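Project report: The Card Stand
Design and Making module, second half of the year

So, my project. I wanted to make something small that would actually get used, and I'd been moaning for ages about recipe cards ending up flat on the worktop with flour all over them. A stand for cards, then! My tutor, Elfriede Gasser, said it sounded a bit too easy and asked me what I thought would go wrong. I said nothing would go wrong. I'd like that struck from the record.

Getting started

I began in May by looking at what you can buy. Most stands are a block with a slot sawn across the top, and they're fine, but the card sticks straight up and you have to stoop to read it. I wanted mine to lean the card back a little. I did a page of sketches (they're in the folder, please ignore the one that looks like a shoe) and chose two to try properly. One was a low wedge. The other was taller, with an angled lower part that sticks out at the front.

I gave the project a name as well, Cloren, mostly so I had something to write on the box I kept the bits in. My friends called it "the toast rack" and that's the name that stuck.

Making the models

Both models were cardboard first, with masking tape. The wedge was quick and very dull, and it slid about whenever I put a card in. The taller one looked much better but fell over backwards. I lowered the back edge, then lowered it again, and by the fifth go it stayed up when I nudged the table, so that was the one I took into the workshop.

Marking out took me a whole afternoon. I got the angle wrong on the first piece of wood because I measured from the wrong side, and that piece is now a doorstop at home. The second went much better. Sanding was the bit I liked most, you can just put the radio on and get on with it! The finish took longer than I'd planned, and I was still picking dust out of it when I should have been starting this write-up.

Trying it with cards

I cut a pile of plain white cards, all from the same pack, and left them blank so I wouldn't get distracted reading them. Thin card bends as soon as you lean it, thicker card stays put but needs a wider slot. I'd cut my slot for the thin stuff, of course. I opened it up with a folded bit of sandpaper, a few strokes at a time, and kept trying a card until it went in without a fight.

The tilt is the other thing. Held nearly upright a card looks neat but catches the light from the window, and leaned further back it's easier to read from standing.

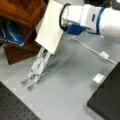 Fig. 1. A plain white card held at a tilt over the grey table, with the brown wood on the left.

What I'd change

I'd make the slot after choosing the card, for a start. I'd also leave the front a bit lighter in colour, as it looks quite dark once it's in shadow. Elfriede asked if I'd thought about a little ledge to stop the card slipping sideways, and I hadn't, so that's drawn on the last page of the folder. I've got enough wood left over to try it, and my aunt has already asked for one.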